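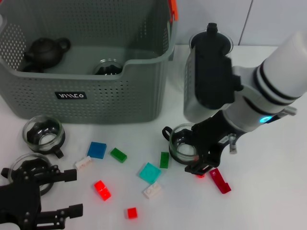

The ferry to Wimau left at six in the morning and I missed it by the length of the car park. The woman in the ticket office said the next one was Friday. She said it kindly enough, then pulled the blind down. I walked back up the hill to my aunt's house, where the keys were still under the brick, and let myself in. I had packed the kitchen the night before and it took me a while to find anything. The small dark teapot was in the grey plastic basket on the white table, the one with MICO on the front, next to a clear glass cup. I made tea and drank it standing up.

My aunt had left the house to me and the boat to my cousin. The boat was worth more. It was called Burora and it had been out of the water for years, but a man from Alhassan had offered 500 for the engine alone. Nobody had offered anything for the house.

I spent the day on her desk. She had kept every ferry ticket she ever bought, in bundles of 100, with a rubber band round each. The last bundle was short. On a sheet of paper she had written the total, 1,232, and under it, in pencil, "and one to come".

I looked through the drawers for that one. It was in her coat, in the hall, a single to Wimau with no date on it. The colour had changed since then but the fare was the same.

In the evening I telephoned my cousin and told him I would be late. He asked how late. I said Friday, and he said that was fine, the engine had gone already.

I put the ticket in my own coat and went up to make the bed again.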